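Chapter 4
The Desk and Its Wall

Learning goals
After working through this chapter you should be able to:
describe how the position of a desk affects the way it is used
measure a work area and draw it to scale
compare common wall surfaces behind a work area
choose where to place a chair, a lamp and small objects on a long desk
write a short furnishing note for a client

Key terms
work zone, reach, knee space, matte finish, face brick, mortar joint, ledge, sightline

Opening case: the Omalar flat

In March, Carolina Matos was asked to refit the study of a ground-floor flat in the Omalar building, a former wool store first put up in 1826. The owner, Tarık Dağdelen, worked from home most of the week as a translator. He had been using the dining table, and by his own account his papers had to be moved three times a day so that people could eat.

The study was longer than it was wide. One side had a run of old brick that earlier tenants had painted and that a later owner had stripped. Mr. Dağdelen liked the brick and wanted it kept. He also wanted a surface long enough to hold two open dictionaries, a laptop and a printed manuscript side by side, with nothing stacked.

Matos prepared three layouts. The first put a square desk in the centre of the room, facing the door. The second used a corner desk. The third placed one long desk directly against the brick. The client chose the third after sitting at a trestle table in the same position for an afternoon. We will return to his reasons at the end of this chapter, after looking at the questions that any desk placement raises.

4.1 Why the wall matters

A desk is usually chosen before anyone thinks about the wall. People look at the top, the legs and the price, and the desk goes wherever it fits. This order of work causes many of the problems that designers are later called in to fix. A person seated at a desk that faces a wall will look at that wall for hours each day. Its colour, its texture and the amount of light it returns all affect how comfortable the place is to work in.

There are two basic positions. In the first, the long edge of the desk touches the wall and the worker faces it. In the second, the desk stands away from the wall and the worker faces into the room. The first saves floor area and gives a back edge that papers cannot slide over. The second gives a longer sightline, but it needs clear floor on both sides and somewhere for the cords to run.

Most home studies in Canada are converted bedrooms, and in these rooms the first position is more common. A door, a closet and a window take up three sides, and the fourth is left for the desk.

4.2 Brick, plaster and the line between them

Exposed brick is often treated as decoration. For our purposes it is a surface with certain properties. It is uneven, so a desk pushed up to it will touch at some points and leave small gaps at others. Pencils and paper clips find these gaps. It is darker than painted plaster in most cases, so it returns less light to the desktop. It is also hard to fasten things to, and every hole drilled into it is permanent. Where a fixing is needed, drill into the mortar joint if the joint is sound, and ask the owner first.

Old brick walls are rarely one colour. Individual bricks may be darker than their neighbours from the kiln, or may have weathered in patches while the wall was still on the outside of a building. Clients sometimes ask for these to be cleaned to match. Advise against it. Strong cleaners can damage the face of the brick, and a cleaned patch will stand out more than the dark one did.

Plaster behaves in the opposite way. It is smooth, easily repainted and reflects light well. Many older rooms combine the two, with brick to a certain height and white plaster over it, and a narrow ledge where one stops and the other begins. The ledge is worth noting on your drawing. It collects dust, and clients will try to stand things on it. Measure its depth before you agree that it can be used as a shelf.

A dark desk in front of brick with white plaster higher up makes a simple combination of three bands. The brick supplies the texture, so the desktop itself can be plain. A smooth matte top in dark grey is a good partner for reddish brick because it does not throw back glare from a ceiling light, though it will show dust and the marks of hands sooner than a pale one. Add very little to such an arrangement. One small framed print leaning or standing at the back of the desk is enough to give the eye a place to rest, and a single dark figure on a white ground can be read from across the room. 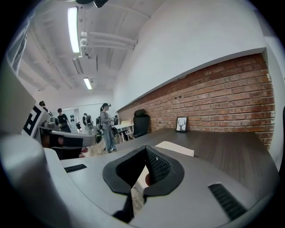 4.3 Measuring the work area

Begin with the wall and work outward. You will need a tape measure, a pencil, squared paper and a second person to hold the end of the tape. Record every figure in centimetres and write it down as soon as it is read.

Step one. Measure the length of the wall at floor height and again at desk height. In old buildings the two are seldom the same. Use the smaller figure.

Step two. Mark anything that stands out from the wall, such as a pipe, a sill or a corner that turns back into the room. A desk that fits the length of the wall may still be stopped by one of these on its way in.

Step three. Measure the height of the brick, if there is any, and the height and depth of the ledge.

Step four. Sit the person who will use the desk on the chair they intend to keep. Ask them to rest their forearms as if typing and measure from the floor to the underside of the elbow. In the Omalar study this gave 71 cm, and the desktop was set at that height.

Step five. Ask the person to reach forward and to each side without leaning. Mark these points on a sheet of kraft paper laid over the trestle. The area inside the marks is the reach. Things used every hour belong inside it. Things used once a day can go beyond it.

The desk chosen for Mr. Dağdelen was a Sterholm top 230 cm long, carried on two plain frames. The greater part of that length lies outside his reach when he is seated in one spot. This was accepted from the start. He works at one end in the morning and slides the chair along for the afternoon - an arrangement that only a long, clear desk allows.

4.4 The chair as part of the plan

A chair takes up two areas on the drawing. The smaller one is the space it fills when it is pushed in. The larger one is the space it needs when someone is getting up from it. Draw both, using a solid line for the first and a broken line for the second.

High-backed chairs need extra thought. The seat may go under the desktop, but the back will stand well clear of it and will be seen from the rest of the room. With a headrest, the chair may be the tallest object near the desk. A mesh back helps, for it lets some light and some of the wall show through and looks less heavy than a padded one. Armrests should be checked against the underside of the top before the chair is ordered. If they strike the edge, the chair can never be pushed in and the broken line on your drawing becomes the solid one.

On a long desk, the chair does not have to stand in the centre. Placing it toward one end leaves a clear stretch for sorting and laying out sheets, and keeps the walking route open at the other.

4.5 What the client said

Matos visited the flat again on June 28, 2024, and asked what had changed. Mr. Dağdelen said that the brick bothered him less than he had expected. He had feared that facing it would feel closed in, but he now looked up at it between sentences and then went back to the page. He had moved the lamp twice. A Yaman wall lamp in the first plan had been dropped so that the brick would not be drilled, and a Futex clamp lamp was used in its place. He had two complaints - pens went down the gap behind the desk, and the ledge needed dusting.

Matos suggested a strip of grey felt along the back edge for the first. For the second she suggested a cloth.

Before you read on

Choose a desk you use regularly. Draw it in plan at a scale of 1:20, with the wall behind it and the chair in both positions. Note the surface of the wall and where the light falls in the morning and in the late afternoon. Keep the drawing, as you will need it for the lighting exercise in Section 4.6.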